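The long table comes back

Everyone I know is eating off their knees. Sofa, tray, telly. So it was a bit of a surprise to spend most of October hearing about tables. Big ones. Tables you can't get up the stairs.

Zitell, which has sold second-hand furniture from a yard behind the railway since before I could drive, shifted 76 long tables last year. The year before, hardly any. They'd been breaking them up for shelves. Now there's a waiting list and the man on the phone sounded tired of it.

What people want: length, mostly. Seats ten, seats twelve. Old school tables, refectory tables, the ones out of closed-down libraries with ink in the grain. Scratches fine. Scratches cost extra, in fact, at the smarter end.

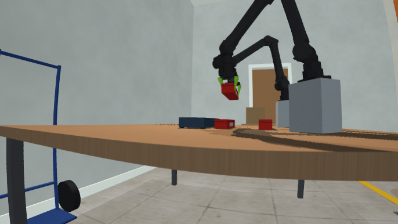
And then they get it home. Problem one is the door. Problem two is the chairs, because no one has ten chairs, they have four and a piano stool. At the flat I visited on a Sunday there were two garden chairs, a step ladder and a toddler on a pile of phone books. Lunch went on until it got dark. Somebody was doing their tax at the far end. Homework in the middle, gravy near it. It was lovely and I couldn't hear a word.

That seems to be the draw. Not dinner parties, people were quite firm on that. More a place to put everything and everyone at once. One woman told me hers had replaced a desk, an ironing board and a row with her sister. Another does jigsaws at one end and hasn't cleared it since spring. They just eat round the corner pieces.

Margaritis, the Greek place by the bus station, did it years ago and for a different reason. They knocked two rooms into one, had a single table left after the sale of the others, and sat strangers down together. Regulars hated it for a month. Now you can't book the small tables by the window becuase there aren't any. Bread goes down the middle, you pass it, you end up talking. Or you don't. Plenty of people read the paper.

Money. A plain one at Zitell starts low, if you'll sand it yourself. Clandatent, who make new ones to order, quoted me £1372 for pine and £3612 for oak, delivery on top, and they want a measurement of your hallway before they'll take a deposit. Sensible. They've had tables go back. One went in through a first-floor window with over an hour of shouting in the street.

I asked what goes wrong. Wobble, they said. Old floors. Folded beer mats under the legs, forever. And heat, if you shove one end against a radiator the top will move and you'll get a gap you can lose a fork in. Oil it twice a year. Most people oil it once, ever. 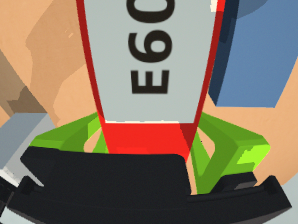 Before you buy

Measure the room, then measure again with the chairs pulled out. You want space to walk behind someone who's sitting down. Newspaper on the floor works, cut to size, leave it a few days and see who swears at it.

Check the legs come off. Ask twice.

Sit at it. Some of the old workshop ones are too high for eating and your knees hit the rail on the others. Fadance do benches to match odd heights, slow but decent, and a bench goes right under when you need the floor back.

Mine arrives on the next van. It is too long, I've known that for weeks, and the bookcase is already out in the hall.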